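Small saucepan with a glass lid

From the Umuditz Household Wiki, kitchen section. Last edited August 23, 2018.

A small lidded saucepan is a single-handled pot, rounder and smaller than a stockpot, sold with its own glass cover. I've been looking after this entry for a while now and I keep adding to it, because I love these little pots and I use mine nearly every day (oatmeal, eggs, leftover soup, you name it). If you want the big pots with two loop handles, those have their own page.

Name

In our house it was always the "milk pan," which the older Rácz catalogs used too, at least in the ones I've got on my shelf. Other people say "sauce pot," or just "the little one." On this wiki we settled on saucepan after a pretty long argument on the talk page, and the other names all redirect here.

Body and handle

The usual shape bulges a bit low down and narrows again to the base, so it looks almost like a squat teapot without the spout. Dark outsides are common, black or a navy so deep you'd swear it was black until you set it on something pale. Inside you mostly get a dark nonstick coating these days. I started out on bare steel and I'm never going back, thanks!

The handle sticks straight out to one side. Makers like to put a bit of color on it, and then they repeat the color on the lid knob so the two pieces look like they belong together. It's a small thing, but in a crowded cupboard it really does help you match lids to pots.
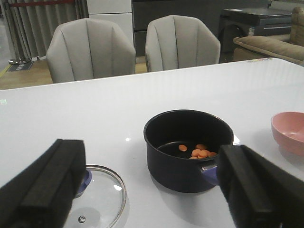
Small black saucepan with a few carrot coins inside, its glass lid set down beside it.

Carrots are the classic first job for a pot like this, by the way. Slice them thin, put in just enough water to come halfway up, a bit of butter, lid on, and check them early. I used to drown mine and they came out tasting like nothing at all. Peas work the same way (frozen ones need even less water).

Lid

The lid is clear glass with a metal rim around it, usually stainless steel. The glass lets you keep an eye on a simmer without letting all the steam out, though once it fogs up you're mostly guessing anyway. The knob is in the middle and is often plastic. On my old Mukside pot the knob worked loose every few months and I just tightened the screw from underneath with a butter knife, which I suppose I shouldn't recommend in an encyclopedia.

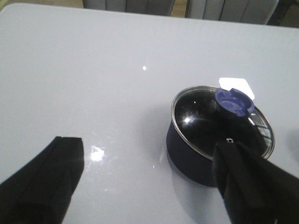
A lid that fits well should sit down into the pot and not slide when you nudge it. If it rocks, look at the rim first, since a small dent there is enough to do it. If the rim's fine, you may simply have the wrong lid. I cooked with the wrong lid for an entire September and blamed the stove.

Lots of lids have a steam vent too, a tiny metal-edged hole in the glass. Keep it clear! Starchy water dries in there like glue, and a wooden toothpick gets it out without scratching anything. Point the vent away from your hand when you lift the lid.

Markings

Names turn up on lids in all sorts of places. Some are stamped into the knob, some are on the rim, and some are on the glass, where you can read them backward if you hold the lid up from the other side.

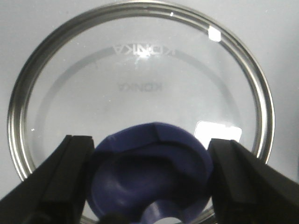 Round glass in a ridged metal rim, with the name KONIKA reading in reverse.

I'd love for somebody to do a proper page on lid markings. Secondhand sellers mix lids and pots constantly, so a name on the glass doesn't tell you who made the pot underneath. My own Irkirov pot came home from a yard sale with a lid marked 603 and nothing else, and I still have no idea what the number means.

Cleaning and storage

Let the pot cool before it goes anywhere near cold water. Glass hates a sudden change, and nonstick pans can warp. Warm water, soft sponge, done. The groove where the metal meets the glass collects grease, and an old toothbrush is the best tool I've found for it. For storage I flip the lid upside down on the pot, knob inside, and stack the next pan on top with a dish towel in between. It's not pretty but it saves a whole shelf. 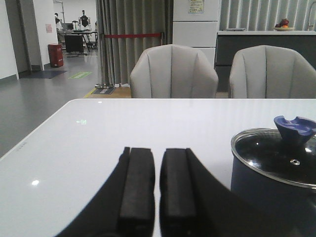 Teakettle97 commented: Please add something about the knob getting hot! I flip my lid for storage too, but on the stove I've learned to use a towel every single time, even with a plastic knob. Also, my vent whistles when the potatoes boil, and a section on that would be great.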